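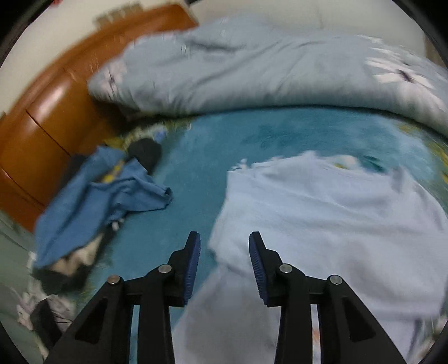

Week 4 notes: Planning a guided walk at Dreddale Reserve

These go with the Week 4 session and the field trip in November. I've typed them up from my own scribbles, so they follow the order I talked in, more or less. If you missed the session, read the whole lot. If you were there, skip to the timing section, where I rushed a bit and got one thing back to front (fixed now!).

Where we're going

Dreddale is the bush reserve on the eastern side of town, 92 hectares, mostly dry forest on the ridges with a wet gully running down the middle. Three marked tracks start from the car park:

Alva Track. The short one. 1.6 km loop, mostly flat, boardwalk through the ferns and then gravel. Prams can manage it if whoever's pushing is patient at the two little ramps.

Jarov Track. 4.2 km loop over the ridge. There are 182 steps on the way up, in four flights, with a bench after the second one. Good views of the valley from the top, and plenty of grass trees.

Heltov Track. 7 km there and back along the creek. Lovely, but it closes after heavy rain and we won't be using it for assessment.

You'll be leading a section of either Alva or Jarov. Put your name down on the sheet by the end of Week 5. If one track fills up I'll move people across, and I'll ask before I do it.

Picking a theme

Last year nearly everybody turned up with a list of plants. They'd walk to a plant, say its name, say its Latin name, and walk to the next plant. I love plants (you know this about me) and even I was flagging by the third banksia.

Try writing your theme as one whole sentence. "Trees" is a topic. "Every hollow in this forest took a hundred years to make" is a theme, and once you've got that sentence you can look at each stop and ask whether it helps. A few that students have used and I've enjoyed:

The gully is cooler than the ridge, and everything living here knows it.
Fire has been through this place before and the forest shows you where.
You can read a whole night's traffic on one sandy bit of track.

You're welcome to pinch any of those, but tell me if you do, so I don't get five groups of fire walks in a row.

Choosing your stops

Four stops for Alva, five for Jarov. I'd go no higher than that. Each stop needs room for the group to stand off the track, something to look at or listen to or smell, and shade if it's a warm day. The last one gets forgotten all the time. People will put up with a slightly dull talk in the shade much longer than a brilliant one in full sun.

Walk your section at the same time of day you'll be leading it. The light in the gully is completely different at 8 am and at 2 pm, and the birds mostly pack it in by mid-morning. A stop built around whipbirds calling might be a very quiet stop after lunch. Have something in your back pocket for that – a fallen log with fungus on it, a chewed cone, scratchings in the leaf litter.

Dinesh Poojary is coming along to the field trip again. He led walks at Dreddale for years before he started tutoring with us, and he's very good on the history of the tracks. Ask him about the old tramway cutting near the Jarov turn-off. Ask early in the day, though, as it's a long answer.

Timing

Okay, the bit I muddled. A group walks at the pace of its slowest person, and on top of that they stop for photos and shoelaces. For Alva, plan on 40 minutes of walking with a mixed group and then add your stops. Four stops at five minutes each gives you an hour all up. In class I said the hour was walking only, with stops on top. Sorry! An hour is the total.

Jarov with stops is 96 minutes on my running sheet, measured with last year's class, who were reasonably fit and quite talkative. If your group includes small kids or anyone who's unsure about steps, give them the Alva option before you leave the car park and not halfway up the second flight.

Always tell people at the start how long it'll be, where the toilets are (car park only, none on the tracks) and when they can eat.

Talking outdoors

Wait until the last person has caught up. Count to three. Then start. It feels endless and it's fine.

Face the group with the sun in your own eyes, so it isn't in theirs. Stand on the uphill side if there's a slope. Don't talk while you're walking in single file, because only the two people behind you will hear it and the rest will feel left out.

If you don't know the answer to a question, say so. Visitors don't mind. I've been asked about the same little orange fungus at least once a season and I still say "I'm not sure, let's have a good look at it."

Looking after the place

Stay on the track, including when you're setting up a stop. Boots get scrubbed at the wash-down station on the way in and on the way out – there's a root disease in the district and we really don't want it in the gully. No picking, no turning over logs unless you put them back exactly as they were, and no playing bird calls off your phone. Snakes are about from spring onwards. Stop, let it go where it's going, keep the group behind you.

What to bring on the field trip

Water, at least a litre
Hat and sunscreen
Closed shoes with some grip
Your theme sentence and stop plan, on paper (reception drops out in the gully)
A pencil, as pens go funny in the damp
Lunch

For next week

Bring a draft theme sentence and a rough sketch map of your section with the stops marked. It doesn't have to be pretty. We'll swap maps in pairs and see whether your partner can work out where you'd be standing and what you'd be pointing at. The printed track maps are in the tray by my door, please take one each.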